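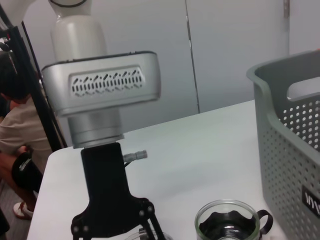

Tea Things in a Basket: Your Questions

I get a lot of mail every time I mention that my whole tea setup lives in one plastic basket, so I've put the answers in one spot. If yours isn't covered, leave it in the comments and I'll get to it (eventually!).

Why a basket and not a shelf?

I had a shelf. It was in our old place in Utville, and every time I wanted tea I made five trips back and forth like a waiter on a bad night. Now I carry one thing to the table, make the tea, and carry one thing back.

What kind should I get?

Plastic, with holes in the sides. I started with a wicker one from Dolluven and it was gorgeous, but it went musty by February and I had to toss it. Holes let the air through, and plastic you can just stick under the faucet. Get one with real handles, because glass is heavier than you think once there's a pile of it.

Doesn't the glass break?

I've lost one cup in 4 years, and that was me gesturing with it. The heavy stuff goes in first. My teapot goes at one end, and the cups fill in next to it. Saucers go toward the front, where I can grab them. If you're driving somewhere, tuck a dish towel between everything. For walking across the kitchen I don't bother.

Does the kettle go in too? 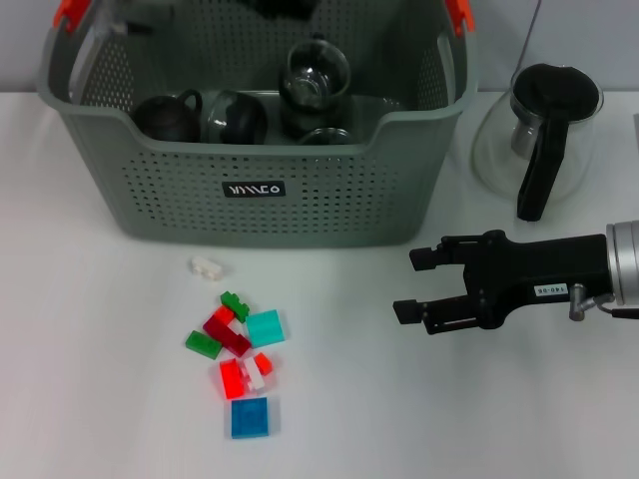
I keep mine out on the table. A glass kettle is big and round and takes up all the room, and I use it ten times more than anything else anyway. Take the strainer out and rinse it before you put the kettle away for the night. Old leaves left in there will make tomorrow's tea taste like a pond.

How do you get the brown stains off?

Baking soda on a wet sponge. For the teapot I use baking soda and hot water and leave it alone for an hour. No dish soap inside the pot, please. I know people fight about this one, but I can taste it.

How much water do you use?

My cups are small, so I pour 200 ml each. For black tea I go right off the boil. Green tea I let cool down first, and I'm not fussy about the exact number.

How often do you wash the basket?

Whenever I notice crumbs in the holes. An old toothbrush gets them out.

Last updated 6 July 2019

Comments

Colm Noonan: My mother has kept hers in a basket her whole life and she's 73. She puts the saucers on the bottom though, and will not be argued with.

geraghty_k: Does the baking soda scratch glass? I have a Zenmont pot I'm scared to touch.

teaandtoast: Try it on a corner of something cheap first. I've never had a problem, but I go easy.

geraghty_k: Thanks, will do it this weekend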